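**Dark T-shirts going grey: is it the water or the powder?**

---

**toan_mai_k** wrote:

Good evening to all. I moved to Kekutstead in November and since then my dark clothes look old after a few washes. I would like to ask for your opinion before I spend money in the wrong place.

My situation is the following. In my former flat the water was soft, and I used the same powder for years (Zakico, the one in the paper box) without any complaint. Now I use the same powder, the same programme at 40 degrees, and almost the same clothes. The white things are fine. The black and the dark blue ones come out with a greyish film, mostly on the shoulders and on the front. If I rub the cloth with a wet finger, the film goes away for a moment and then it returns when the place is dry.

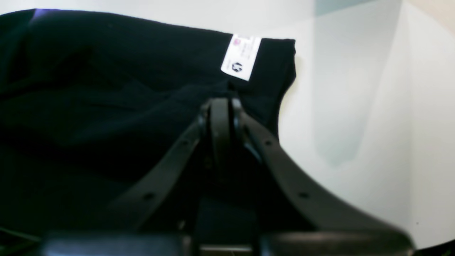
I have tried a second rinse and it helps a little, but the programme becomes very long and my neighbour downstairs has already asked me, politely, if I am washing at night. I have also tried less powder. Then the film is weaker but the shirts smell of kitchen, which I like even less.

The water company writes on its page that the hardness in my street is 300 (milligrams per litre, as calcium carbonate). I understand this is hard. Is it so hard that I need a softener, or must I simply change to liquid?

With thanks,
Toàn

---

**penny_lathe** wrote:

Liquid. Done.

Powders have stuff in them that doesn't rinse out well in hard water, and a lot of them have bleach as well, so they're no good for dark colours anyway. Get any liquid for darks and wash at 30.

---

**tin.dao** wrote:

> Liquid. Done.

I permit myself to disagree a little. Liquid is better for dark cloth, yes, but if the film is limescale then liquid alone will not remove what is already inside the fibres. It will only stop adding the powder part to it.

Toàn, you can make a small test at home. Take the worst shirt, put it in a bowl with warm water and half a cup of white vinegar, and leave it for one hour. Rinse it well and dry it on a hanger, not on the radiator. If the colour is back, it was mineral and soap rest. If it is still grey, then the dye has gone or the surface of the cotton is worn, and no product will repair that.

Please do not mix the vinegar with anything that contains bleach. I write this every time and I will continue to write it.

Tín Đào

---

**Grumbleweed** wrote:

Vinegar rots the rubber seals. I had to replace a door seal on a machine that was hardly out of guarantee and the repair man told me straight away it was vinegar.

---

**tin.dao** wrote:

@Grumbleweed I said in a bowl. In the machine, every week, I would also not do it.

---

**Grumbleweed** wrote:

Fair enough, I read "vinegar" and saw red. Citric acid is the same story by the way, people put it in the drawer like it's sugar.

---

**mrs_ottaway** wrote:

Can I ask how full you load it? I'm on hard water as well and my darks only went chalky when I was stuffing the drum. Now I leave a hand's width at the top and turn everything inside out. I still use powder. My husband's work trousers are black and they have stayed black.

Also check the drawer! Mine had a lump of old powder at the back like a bit of pavement, and it was breaking off into every wash.

---

**toan_mai_k** wrote:

Thank you for so many answers. I will try to reply in order.

@penny_lathe: I have nothing against liquid, but I have most of a big box of powder left and I do not like to throw things. Perhaps I can keep it for towels and sheets.

@mrs_ottaway: I am ashamed to say that I fill it quite full. It is a small machine and I live with my brother, who changes his shirt as if he was on the stage. I have cleaned the drawer today. There was not a lump, but there was a grey paste under the softener part, which I did not know could be lifted out.

@tin.dao: I will make the test with the bowl this evening. One question: must the vinegar be the cleaning one or the one for food?

---

**tin.dao** wrote:

The one for food is enough, if it is clear. Not the brown one, please.

---

**hollis711** wrote:

Going to go against the crowd here. 300 is hard and you should be dosing MORE powder, not less. There's a table on the back of every box with soft, medium and hard columns. If you carried on with your soft water dose after moving, you are underdosing, the softening agents in the powder get used up, and what you get is scum on the dark stuff. Cutting it further is why your shirts smell of chip pan.

---

**penny_lathe** wrote:

He said the film got weaker with less powder though.

---

**hollis711** wrote:

Because there's less undissolved powder in an overfull drum. Two problems at the same time. Load less, dose for hard water, see what happens before buying anything.

---

**mrs_ottaway** wrote:

I think hollis has it. I go by the hard column too.

---

**toan_mai_k** wrote:

Wed 25 December

I come back with results, as I have a free day and the house is quiet.

First, the bowl. I did it with two shirts, a black one and a blue one. The black one became dark again, not like new, but I would wear it to work. The blue one improved only on the front. On the shoulders it is still pale, so I suppose Tín is right and there the dye has gone. I remember now that I dried it many times on the balcony in full sun, in the old flat.

Second, the dose. I have read the table on the box with my glasses on. I was using the measure for soft water, exactly as hollis711 wrote. I have now made 3 washes with the measure for hard water, the drum less full, and everything inside out. There is no new film that I can find. I have not changed to liquid yet.

My brother says that a shop in Hứa, where our aunt lives, sells a dye called Cleltness which you put in the machine to make black clothes black again. Has somebody used it, or something similar? I am afraid for the next wash after it.

---

**Grumbleweed** wrote:

Don't know that one. With machine dye in general, run an empty hot wash after and then a load of old towels. And look at the stitching first, if it's polyester it won't take the colour and you'll end up with pale seams on a dark shirt.

---

**penny_lathe** wrote:

Still think liquid would have been less faff, but glad the black one came back.

---

**tin.dao** wrote:

I would leave the blue one as it is and wear it for painting or in the garden. The dye costs as much as half a shirt.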